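Trusley Lane Residents - minutes of the summer meeting

Shobha Sastry in the chair. January minutes approved with one correction: the gravel bill was 689 dollars, not 698.

Parking. Cars are still blocking the Berge Street gate on school mornings. Two new signs agreed, 180 dollars for the pair.

Drainage. Lolosen quoted 700 dollars to clear the ditch - culvert not included. Shobha will ask for a price with the culvert and send it around before anyone signs.

Snow plowing. Same contractor as last winter, same rate. Carried, one against.

Balance after bills: 393 dollars.
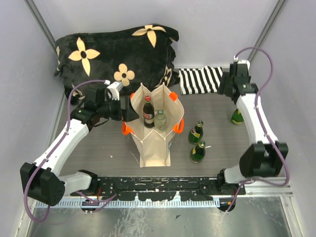 Sultbridge, August 13, 2019
Minutes taken by S. Sastry. Corrections to her by the end of the month.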